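Materials Selection, Unit 4: Reading a Hardness Claim

Handout by So-yul Min

Suppliers love a single number. The Omesia sheet we looked at in class gives its ceramic milling beads a hardness of 2000 and stops there. Hardness on what scale? Under what load? A Vickers figure taken at a light load often comes out higher than one taken on the same piece at a heavy load, so a bare number tells you very little.

Riltura does a bit better. Its sheet names the scale and the load, then goes quiet on toughness. A hard bead that chips in the mill puts grit in your product, and you may not find out until the batch is filtered.
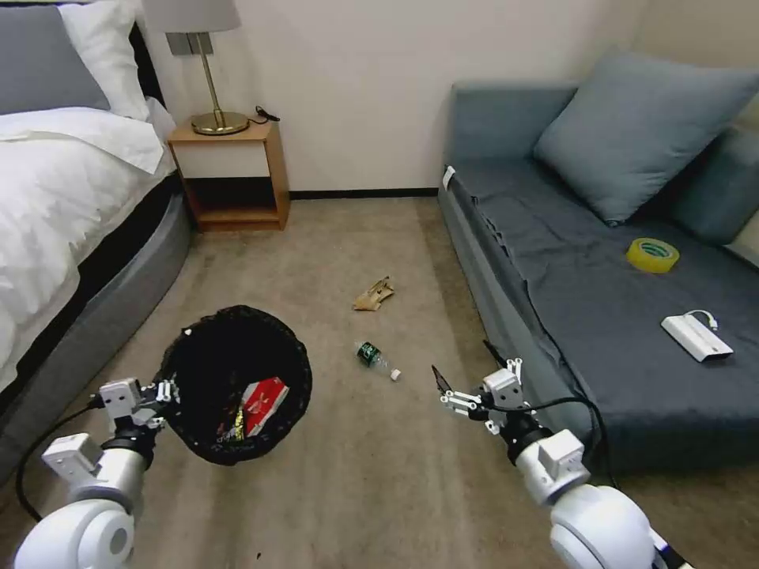

Wear rate is where I trust the sheets least. Most tests run beads in plain water for a short time. Your slurry is not plain water. Ask for the mill speed, the fill level and the bead size – and if the sales desk can't supply them, treat the wear figure as advertising.

For next class: read pages 2 to 4 of the Grallstead notes. Mark each claim you could check with a scale and a sieve, and bring one you think is wrong.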